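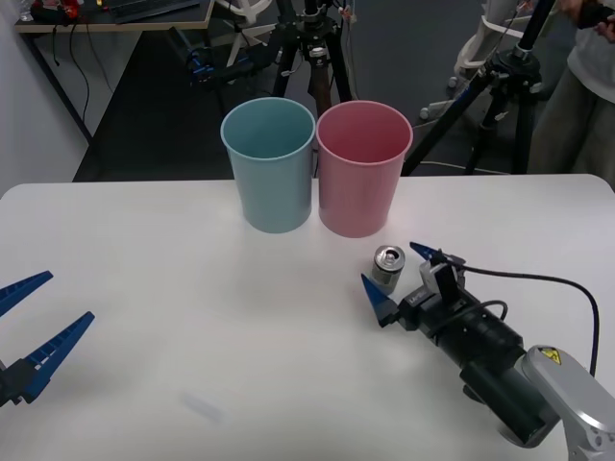
15 de marzo de 2021

Sigo con el presupuesto de equipamiento para Sornitville. La oferta de Rajan llegó por la mañana: dedos de repuesto en lotes de 10 pares, plazo de entrega de 48 días. Diltside entrega en 17, pero cobra aparte el utillaje. Con dos brazos en la misma mesa prefiero no depender de un solo juego por pinza. Pido un lote a Diltside y dejo Rajan para la reposición.

El soporte de cámara es otra partida. El de enero se cargó a fungibles por error; hay que pasarlo a inventario antes de cerrar el trimestre.

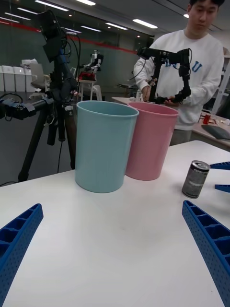

Recipientes azul y rosa, lata y dedos de las pinzas.

Objetos de prueba: los vasos de plástico no pesan en la cuenta. Las latas sí requieren un criterio. Una abierta no equivale a una cerrada, ni en masa ni en rigidez, y conviene especificar ambas en la hoja de compra. Anoto 50 unidades, formato de 190 ml, mitad para reserva. Pendiente comprobar si la apertura de la pinza admite también el formato ancho. De ser así, se elimina la línea de adaptadores.

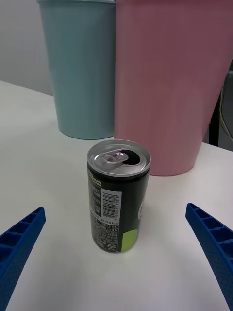 Pendiente

Pedir a Jullau precio de cableado y guías para la segunda mesa.
Confirmar con Diltside si el utillaje se factura una vez o por lote.
Revisar la partida de mantenimiento; sigue con la tarifa antigua.
Enviar la hoja corregida a compras.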